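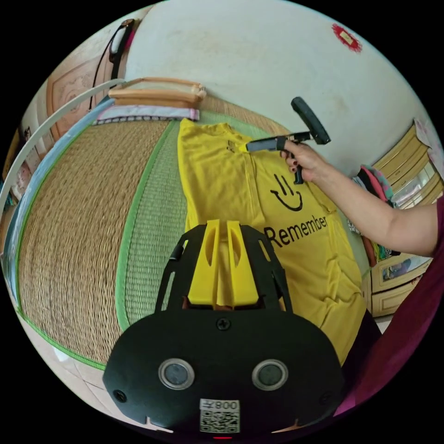 A student wrote after the February lecture: "If cotton shrinks in the first wash, why does the shop not wash it before selling?" I promised to answer this in writing.

Some makers do wash it, but it costs money and the shirt then looks less new on the shelf. Most makers prefer to cut the pieces a little larger. To understand this we must go back to the yarn.

Lecture 9. Why knitted cotton changes its size

During knitting and finishing the fabric is pulled in its length. The loops become long and narrow, and they stay so as long as the fabric is dry. Water makes the fibres swell, the loops can move again, and they go back towards a rounder form. The garment becomes shorter, and sometimes also wider. We call this relaxation shrinkage. 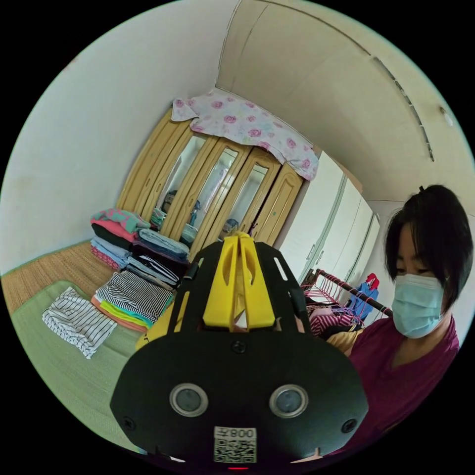

The movement of the machine adds to the effect. In a tumble dryer the fabric is bent and dropped many times, so the loops settle more closely than on a line. Please remember that wool has a second kind of shrinkage, felting, which comes from the scales on the fibre. Do not mix the two in your answers.

Measuring in the laboratory

Our practice fabric is the Rirkora single jersey, 200 grams per square metre. Lay the piece flat without pulling, mark the length and the width, wash, dry flat, and measure again. The change is always given as a percentage of the first measure. A piece with 80 cm between the marks which comes back as 76 cm has lost 5 per cent. 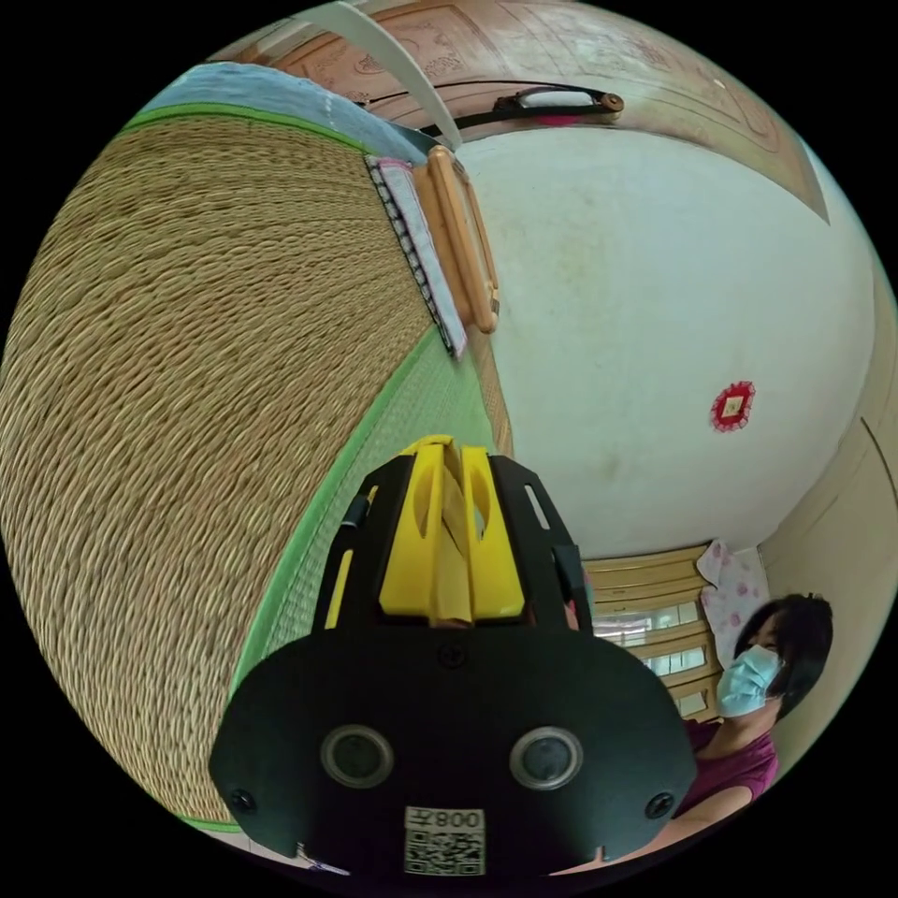
Prusmont College, Department of Textile Studies

Reports are written in pairs. Give the length and the width in separate columns, and put a minus sign before a loss. Reports with only one average number will be returned.

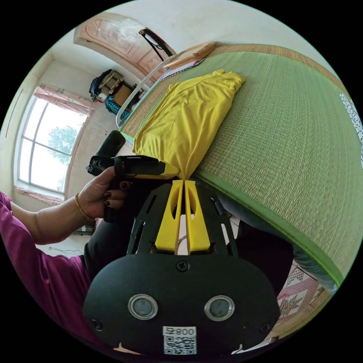

Could we measure directly after the wash, when the fabric is still wet, to save time? came the question from the back row. No, because wet jersey stretches under its own weight when you lift it, and the result depends then on your hands. Let it dry fully.

For next time, read the chapter on finishing and bring your reports to room 468.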